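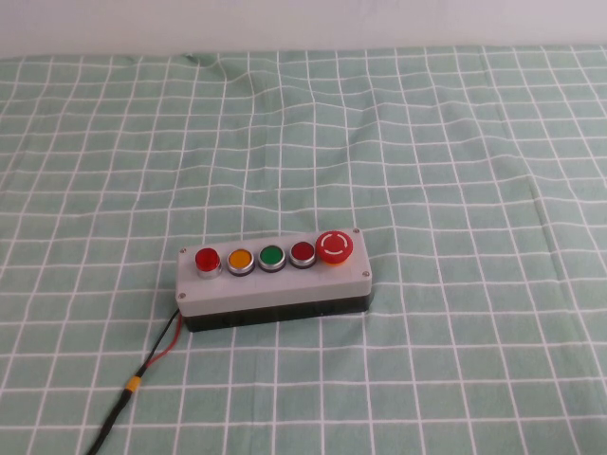

Damska tail lift kits for vans and light trucks

Fits most panel vans, Lutons and dropside trucks up to 3.5 tonnes. Supplied as a full kit or as a bare lift if you've already got a power pack you trust. Stocked by Redier, fitted in our own bay or sent out on a pallet for you to fit yourself.

Which one do you need?

Short version – if you move parcels, tools and the odd washing machine, get the Column. If you move pallets, cages or anything on castors, get the Cantilever. If you only lift something heavy once a week, buy a decent ramp and keep your payload. We sell ramps too, ask.

Column lift
Goes inside the rear door opening. Platform folds up flat against the load. Doors still shut over it. Takes a bit off your load length, so measure first. Best on high roof vans. Not suitable for vans with a single lifting tailgate.

Cantilever lift
Mounts under the chassis, platform closes up against the back of the body. Lutons and box bodies only. Needs clear chassis rail behind the rear axle, which means the spare wheel usually has to move. Tow bar can sometimes stay, often not. Send us photos of the underneath and Teodor will tell you.

Tuck-under
Special order at the moment. Chaimongkol Bodies have been taking most of them for their dropsides and we get what's left. Next lot expected in April. Deposit holds one.

What's in the kit

Lift frame and platform
Power pack, 12V, with reservoir
Lift and tilt cylinders (cantilever only, column lift has no tilt cylinder)
Hoses, pre-made to length, with crimped ends
Battery cable, main fuse and isolator switch
Fixed outside control and a lead for a hand control
Warning flags and platform lights
Mounting plates and bolts for your chassis
Fitting instructions and owners handbook

Not in the kit: hydraulic oil. Couriers don't like it and neither do we after the last one. Buy it locally, the grade is on the reservoir label and in the handbook. Don't mix it with whatever is left in the shed.

Also not in the kit: under-run bar. Some vans need a different one once the lift is on. Tell us the make, model, year and wheelbase and we'll quote it with the lift.

Before you order

Have these ready. It saves three emails.

– Registration, or chassis number if it's new
– Wheelbase and whether it's front or rear wheel drive
– Load floor height, empty, on level ground, measured at the back edge
– Width and height of the rear opening
– What's already underneath (tow bar, parking sensors, exhaust tip, spare)
– Heaviest single thing you lift, and how big it is

The floor height is the one everybody gets wrong. Measure it empty. A loaded van sits lower and the lift arms are chosen off that number. We've had kits come back because of it and the carriage is yours if so.

Payload

A lift is heavy. Every kilo of it comes off what you can legally carry, and it all sits at the back. Get the van on a weighbridge before and after, both axles seperately. If you're close to the rear axle limit already then a column lift with the alloy platform is probably your only sensible choice, and we may still say no.

Ask for the weight sheet for your exact kit. We'll email it. The numbers vary a lot with platform size so we don't print them here any more.

Rated load is for the whole platform with the load over the marked centre point. Put the same weight out on the tip and it's a different story. Trolley and person count towards the total.

Fitting it yourself

Plenty do. You need a flat floor, a way to hold the frame up square while you bolt it (two-post lift or a forklift with someone sensible on it), torque wrench, crimping tool, drill and a second pair of hands. Allow 2 days for your first one. Our lads do a column lift quicker than that but they've done lots.

Order of work is in the instructions, please follow it. Main points:

Disconnect the battery first.
Offer the frame up and clamp it before drilling anything.
Check door clearance with the platform folded, then again with it flat.
No welding on chassis rails. None. Bolted plates only.
Run the battery cable away from brake pipes and fuel lines, clip it as you go.
Fuse goes at the battery end.
Fill the reservoir with the platform on the ground.
Cycle it up and down unloaded until the air's out, then top up.
Paint every drilled hole. They will rust if you dont.

Once it's on, it needs a thorough examination and a load test by a competent person before it goes to work. We can do that at our place, or Pornthip in the office can put you in touch with someone nearer to you. Keep the paperwork, and keep up with the inspections after that. If people other than you are using the lift, they need showing how, and it's worth writing down that you did it.

Fitted by us

Drop the van off in the morning. Column lifts are usually ready the next day, cantilevers take longer. Price includes load test and paperwork. Take your stuff out first please – racking against the rear doors has to come out and we charge for the time if we have to do it.

Bookings through Kulap Klinhom. She does the bay diary and if she says there's no room there's no room.

Battery and charging

The standard van battery copes with a few lifts a day and a decent drive in between. Multi-drop work, lots of short hops, engine off at every stop – it won't. Fit the second battery kit. It has its own split charge relay and a tray. Bostent do the trays for us and they fit most vans without cutting, there's a list.

If the lift goes slow, check the battery before ringing about the pump. Then check the earth strap. It's nearly always one of those.

Looking after it

Weekly: wipe down, look at the hoses, check the flags and lights, listen for anything new.
Monthly: grease the pins (points marked in the handbook), check oil level with platform down, check the platform catches.
Yearly: change the oil, clean the filter, go round the mounting bolts with a torque wrench.

Salt is the killer. Rinse underneath in winter, then grease again afterwards. Not a jet wash straight at the power pack though, the cover keeps rain out and that's as far as it goes.

Spares

Held on the shelf: pump motors, solenoids, hoses, seal kits, pins and bushes, platform lights, flags, switches, fuses, handbooks. Order before 2 and it goes the same day if it's in stock.

Older Damska lifts – we can get most things. Need the serial number off the plate. Plate's on the main frame, nearside, usually under the muck. If the plate's missing send a photo of the power pack and one of the arms and Jintana Kaewsai in spares will have a go.

Warranty

30 months on the frame and platform. Power pack and electrics 12 months. Seals, hoses and lights are wear items and not covered unless they were faulty when they arrived. Warranty needs proof of yearly service, doesn't have to be done by us. Overloading isn't covered and yes we can usually tell, the arms bend in a particular way.

Delivery

Pallet to a business address with a forklift or at least some strong help. The cantilever kit comes on two pallets. Home addresses by arrangement only, the driver won't carry it up the drive. Check it over before you sign. If the wrapping's torn write that on the note, not just "unchecked", or the carrier won't pay out.

Returns

Unfitted and undrilled, in the original packing, within the period on your invoice. Special orders can't come back. Hoses made to your own length can't come back either.

Prices

Ring or email, we quote per vehicle. There's an 86 page catalogue with every platform size and bracket set in it, posted free if you want paper. Trade accounts speak to Kamol Prasertsri. Prices in the current catalogue hold from 3 February 2025 until the next one's printed.

Ramps, load restraint track and floor lining are on thier own pages.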